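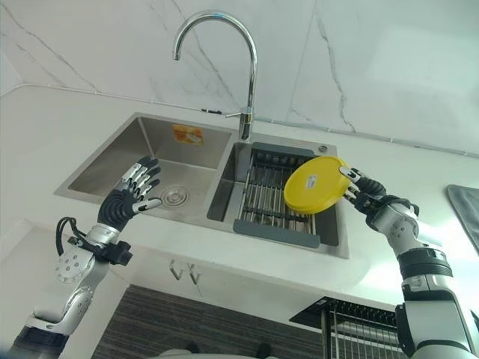 Figure 5. A double-basin stainless steel sink in a white countertop, the most common layout in the Zosside homes.

4.2 Rinse water and the second basin

What surprised us most in the Zosside data was how much the shape of the sink matters. We had expected household size to explain nearly everything, and it does explain a good deal, but the 64 kitchens we followed split into two clear groups as soon as we sorted them by number of basins (Figure 5). Across 1,863 logged washing sessions, people with two basins filled one and rinsed in the other far more often, while those with a single basin tended to leave the tap running from start to finish.

The habit is wonderfully stubborn! Eight households moved to a different kitchen during the study, and most of them carried their old routine along for weeks. One participant kept a plastic tub in her new single basin so she could go on washing "the proper way." Nyarko and Lapointe saw the same thing in their earlier diaries from Clotbridge, though their homes had no flow meters and the volumes had to be estimated from notes.

The December logs need some care. Holiday cooking brings in large pots and extra hands, and sessions often overlap, so we treat that month separately in Section 5.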